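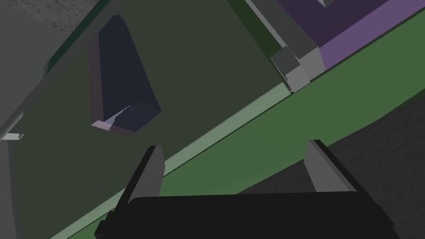

Chapitre 4
Le sol sous nos pieds

On marche dessus toute sa vie, on y plante des salades, on y enterre les chats et les trésors, et pourtant il faut souvent attendre un jour de pluie, une botte restée collée dans l'argile, pour se demander de quoi la terre est faite. C'est par là que nous allons commencer, si vous le voulez bien, et sans nous presser : le sol lui-même met un temps considérable à se former, et l'on peut bien lui accorder quelques pages !

Prenons le coteau de Narville, que nous retrouverons souvent dans ce chapitre. En haut, la terre est mince, caillouteuse, et la vigne s'en accommode. En bas, près du ruisseau, elle devient lourde et sombre, et Geum-ok Sun, qui y cultive des poireaux depuis longtemps, vous dira qu'au mois de novembre on y laisse volontiers une chaussure. Entre les deux, la distance est modeste (une petite promenade, même avec un panier), mais la roche, la pente et l'eau ont travaillé différemment, et le résultat se sent rien qu'en prenant une poignée de terre entre les doigts.

Cette poignée contient d'abord des grains minéraux, que l'on classe selon leur taille : les sables, qui crissent, les limons, doux comme de la farine, et les argiles, si fines qu'elles se laissent rouler en boudin. On appelle sable tout grain compris entre 2 millimètres et une cinquantaine de micromètres ; au-dessus, ce sont des graviers. Viennent ensuite l'eau et l'air, qui se partagent les vides, puis la matière organique : feuilles en décomposition, racines mortes, humus, et toute une population de vers, de champignons et de bactéries à laquelle nous consacrerons la deuxième partie du chapitre.

La fosse ouverte par Byung-chul Na au pied du coteau descend à 60 centimètres. Son carnet distingue deux couches, que les pédologues nomment des horizons : l'un brun et grumeleux, plein de racines, l'autre plus clair et plus compact. Nous apprendrons à lire ce genre de coupe, puis à la dessiner proprement, avec une échelle et une légende.

Avant de poursuivre, gardez un bocal à couvercle et un peu de terre de votre jardin ou du parc voisin. Nous en aurons besoin dès la section 4.1.

Imprimer cette page | Envoyer par e-mail
Dernière mise à jour : novembre
Contact | Droits d'auteur | Haut de page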